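Teaching Fellska by hand and by headset: the questions I keep getting

I've been doing teleop demos in my own bathroom since June, and the inbox is filling up, so I've put the answers in one spot.

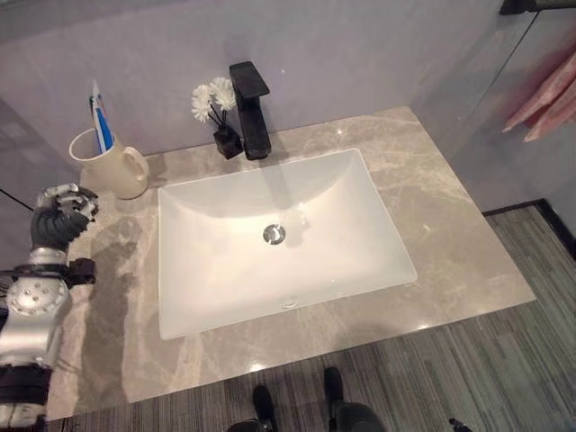 Zdeňka Polák wrote in to ask whether I shouldn't just grab the arm and move it myself, given that's how she learned and it never did her any harm. Fair point! Which brings me to the first one.

Do you guide the arm or drive it remotely?

Both, but mostly remote these days. Guiding by hand is lovely for one slow arm on a bench. With two arms and a body behind them I get in my own way, my elbows end up in the head camera's view, and then the recording's no good to anyone. So I wear the headset and gloves and stand out in the hallway.

Why a bathroom?

Because it's full of fiddly little jobs. Taking a toothbrush out of a mug without dragging the toothpaste along with it is harder than it sounds (try it in thick gardening gloves and you'll get the idea). Shiny surfaces and hard shadows are good for it too.

How many demos does one task need?

For a simple pick I record 15 and keep 12 if I'm lucky. Apinya Phuthong reckons I'm too fussy and should keep the wobbly ones, as long as the wobble gets fixed before the end. I've come around to that a bit. A saved fumble is worth having. A dropped mug goes in the bin, along with the mug.

Can I feel anything through the gloves?

A buzz at the fingertips, and that's your lot. You learn to close slowly and watch the fingers. My first week on the Trorov gloves I squeezed everything like it owed me money.

Do I have to start from the same pose every time?

Please don't! Shift the mug, turn the handle, bring the arm in from a bit higher. I did nine in a row with everything in the same spot once, and the policy fell over the minute I moved the toothpaste.

What about lag?

Mine's fine on the home network. If the hand feels like it's trailing yours, stop, relax your own hand, and let it catch up before you carry on. Chasing it makes things worse.

How long can you go for?

I do eight demos, then take the headset off and have a cuppa. Yhon Cárdenas can go all afternoon, but my neck won't have it.

Will you share the recordings?

The mug set is going up on Saithong once I've finished labelling it. Drawers are next, so send me your drawer questions.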